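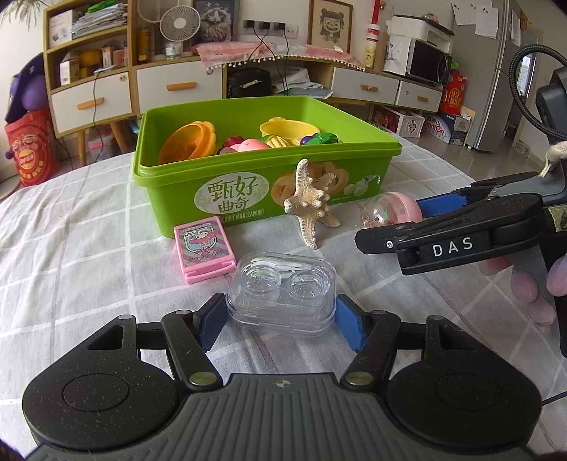 A clear plastic contact lens case with two lens wells.

Bensaid Opens Lens Case Recycling Program in Tovdale

TOVDALE, February. Bensaid, an optical supply company serving independent eye care offices, has opened a recycling program for used contact lens cases. Drop-off boxes are now in place at the company's Tovdale store and at its warehouse counter in Itham.

Eye doctors advise replacing a lens case often, and most old cases go out with the household trash. They are small enough to fall through the sorting lines at many recycling plants, even when the plastic itself can be reused. Bensaid will collect the cases in bulk and ship them to Bavden, a plastics processor, in lots of 1000.

"Customers have been asking us at the counter what to do with these," said Rizwan Sarkar, store manager at Bensaid. "Now we can take them."

Cases of any brand are accepted. They should be rinsed and emptied of solution. Lenses, solution bottles and blister packs cannot be taken at this time.

The company is also giving away 500 new cases, one per customer, while supplies last. Eye care offices that want a box of their own can request one by calling the Itham counter before noon on Friday. Each box holds 100 cases, and pickup is free for offices with a Bensaid account.

Media contact: Kasun Akanda, Bensaid, Tovdale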